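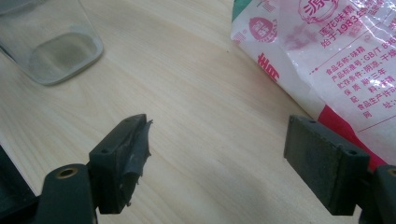
Wrist view, hand-held gripper, fingers open. MSG bag and clear cup on the table.

Home Notebook Hardware Data Search

May, 4:10 pm. Finger pads, Stirkar set.

Left pad is torn. Edge frayed and peeling, flap curling out at the top, lighter scuffed patch where the surface has worn. Right face still smooth and square. Wrote it up in the Brilen hardware log.

Question for the Citum grasp policy is how much a bad pad matters. Training set is 2000 demos, all on good pads. Ran 38 trials this afternoon with the left one as is, cup and bag mixed. Haven't scored them yet. Want slip at lift and slip during transfer kept as separate columns, last month's sheet lumped them together and was useless.

Plan: fit new pads on both sides, repeat the same 38 starts, then compare. Also hold out 3 starts with the bag turned over.

The left finger shows in every wrist image, so the policy may be reacting to the look of the tear as well as the grip. Try masking the pad area in one run.

Spare pads are in the Bennani drawer, 2 left. Order more.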